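About Idotstead

We're wary of businesses that call themselves a family, so we'll just say that Shahab and Babak Mazandarani are brothers and own the place. Idotstead sells secondhand and end-of-line tableware from a unit in Sollum. We opened with 100 dinner plates and a van. Stock is now over 4,000 pieces.
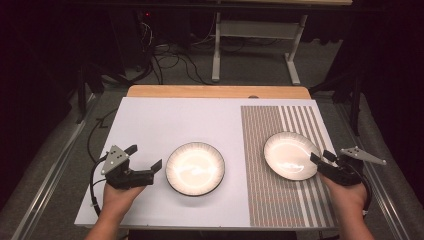 Dark-rimmed plates with a ribbed border, one of them on a striped mat.

Much of what is said about old crockery is sales talk. "Vintage" can mean last October. "Restaurant grade" has no fixed meaning that we can find, and we don't use it. If a piece is chipped, the label says chipped. We have never seen the point of a loyalty card either, so please don't ask at the till.

Our two main lines are Nazari, plain and heavy, and Vedura, which Babak likes more than Shahab does.

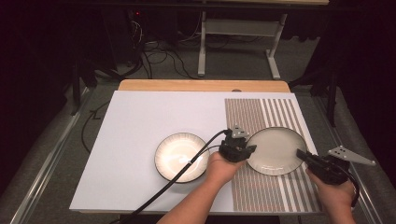
Can I return a set if I change my mind?
Bring it back within 7 days with the receipt and we'll refund you in full. Single pieces can be exchanged only. The shop is closed on Tuesday.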